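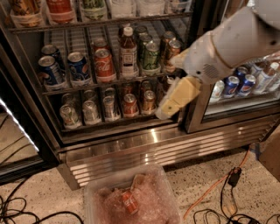

2 min read

From: Ilango Menon
To: hall-social list
Subject: Re: drinks for Wednesday — cooler or tubs?

Quick one, I have 15 minutes before I have to be at the Bilstead desk, so excuse the typing.

On Wed, Arumugam wrote:
> Can somebody tell me what we have in the glass door cooler and
> whether it's enough? Last time it was all cola by eight o'clock and
> the people who don't drink cola had tap water. Also do we still
> need to buy ice if the cooler is working? I'd rather not carry
> 20 lb of ice up from the Drarnico parking lot again.
> And who has the key for the store room.

OK in order.

Cooler. Three shelves in use. Middle one is the mixed row and I'd like to keep it that way — Pepsi on the left, then Coke, then the iced tea bottle, then green cans, then the copper orange ones at the right end. One kind per lane please. The wire dividers are there for it. If you're restocking and a lane is empty, leave it empty til you have the right thing, don't fill it with whatever's in your hand. That is how we ended up all cola.

Top shelf is bottles. Labels are different colors up there, so take a look before you grab. Bottom is mostly the silver cans. They go slowest with our crowd so no need to buy more of those. What I would buy: iced tea, and more of the green. The tea went first in May and I had three people ask me for it after.

Ice. Yes, still need it. The door gets opened so often on a busy night that the cans at the front never catch up. Clear plastic tub on the floor under the cooler, ice in, cans in. There's a Coke in it already. Top it up from the boxes in the store room first and leave the cooler for later in the evening. I'll get the ice myself this time, Arumugam, you did it twice.

Cords. There's the orange extension and a lot of black cable on the floor right by the tub. Ice water and cords, I don't love it. Can whoever opens up run them along the wall before people come in? And put a towel under the tub, the speckled floor gets slick.

Key is number 745, on the hook inside the Urach room door. Sign for it. It went missing for a week last time becuase it was in someone's coat.

Money — keep receipts, I can pay you back on the night. Cash only, sorry.

Still looking for 2 people to carry boxes from the store room, before doors. Reply to me not the whole list

Ilango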